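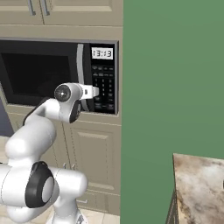

My sister Edith called me last week while I was up to my elbows in a lasagna pan, and she asked, in the way she asks every year or so, whether I had a robot yet to do that for me. I've been writing about home automation on this blog for 7 years, so I suppose it's a fair question. I told her no, I had a sponge. She laughed and said to call her when that changed, and then we talked about her tomatoes for half an hour.

But it stuck with me, and I've spent a good part of my evenings since then reading and pestering people, and I want to set down where I think we are. I'm not an engineer (regular readers know I once wired a doorbell to ring only when nobody was pushing it), so take this as the view from an interested kitchen.

The chore I keep coming back to is the microwave. It sounds too easy to bother with, doesn't it? You open the door, you put the soup in, you close the door, you press some buttons, and you wait. My youngest could do it at 5, with a stool and a certain amount of yelling from me. And yet when I look at how much goes into that first step alone, I come away with real respect for the people working on it.

Take a door with a tall curved handle and the keypad right next door to it. Your fingers have to go around the handle, and they have to stay off the buttons while they do it. Then you pull, and the door doesn't come straight at you, it swings, so your hand has to travel along a curve that matches the hinge. You and I do this while looking at the mail. An arm on a fixed base has to work out whether it can even reach the end of that curve without its own elbow getting in the way of the door it's opening. Pull a little too straight and the grip slips, or everything strains against everything else. I tried doing it very slowly at home, with two fingers, and I felt ridiculous, but I also noticed how much my wrist was turning the whole time. Try it! You'll see what I mean.

I wrote to Yaneth Cáceres, who spent several years at a small outfit called Jitbridge teaching arms to put parts in bins and now works on kitchen tasks, and she was generous enough to write back at length. A great deal of the practice happens in simulation, she told me, in kitchens that exist only in a computer, where an arm can yank on a handle all night and the worst that can happen is a bad number in a log. One of her practice runs had 400 tries at a single door. She changes the cabinets, the wall color, the spot where the base stands, so that the program learns about doors in general and doesn't just memorize one. "Then you take it to a real kitchen," she wrote, "and there is a sticky latch, and you learn humility."

I love that. My own microwave has a sticky latch. You have to give it a sort of hip-level tug, and my husband still can't do it without dragging the whole thing forward an inch on the counter.

The shop floor is further along, and I think Yaneth's old job explains why. The bins were always in the same place. Parts came in the same way up. If something was in the wrong spot, a person came over and fixed it, and the arm got on with its day. My kitchen moves around constantly. There's a cereal box in front of whatever you want, and the dog is lying in the only good place to stand.

So, Edith, since I know you read these: can a machine open the microwave? In a tidy setup, with patience, I believe so, and I expect it to get steadily better at it. Can it heat up your leftovers on a Tuesday sort of evening, with the foil taken off and the lid on crooked so it doesn't splatter, and notice that the middle is still cold? I wouldn't plan dinner around it yet. Yaneth has promised me a visit to her lab in November, and I'll bring a casserole dish and report back.

The lasagna pan, by the way, is still soaking.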